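Joint runaway (simulated arms)

Joint runaway is what we call it when a simulated robot arm stops listening to its position limits and keeps on turning. I first ran into it in November at Planel, on a kitchen task that had behaved for 200 runs - and then didn't! 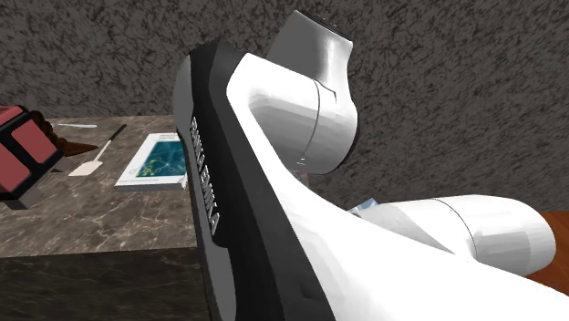 Karine Ouellet traced it to the time step, which somebody had doubled. Joint 2 overshot, the controller pushed back too hard, and off it went. Halving the step fixed ours, but keep a torque cap on anyway (Karine insists).

See also: Contact jitter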